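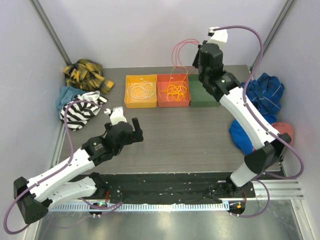

Drollwood Sewing and Mending Club | Members' blog

3 min read · Last updated Wednesday, September 25, 2019

I don't trust colour coding. I've tried it with thread, with bills and with the spice shelf, and each time I ended up with a nice set of colours and the same old muddle inside them. So when Kelly Dawber told us at the July meeting that trays would sort out our cable drawer, I said I'd believe it when I saw it.

Her idea is shallow open trays in a row along the back of the table, yellow-orange, red and green. One sort of cable to each, no lids, no labels. Fine. But look at what goes where. The white cable is in the yellow-orange tray and the yellow-orange cable is in the red one. If you're going to have a system based on colour, I'd have thought you might start there.

I will give her the white one. It's coiled loosely, the loops lie more or less flat, and I could find an end without swearing. The red tray is another matter. A tangle in a tray is still a tangle, all bunched up to the right with a loop climbing over the back, and there's a thin pinkish-red cable up in the air behind it that meets the yellow-orange one. Which tray does that belong in? Kelly says green. Lesego Radebe says the bin.

My own method is an old freezer bag per cable and a bit of masking tape with the name on. Ugly, cheap, and I've got 40 of them in a shoebox. Lesego thinks that's worse, as you can't see when one's gone missing. She may have a point, though I've yet to lose one.

We're giving the trays another 10 weeks. I'm keeping my shoebox.

2 comments · 3 shares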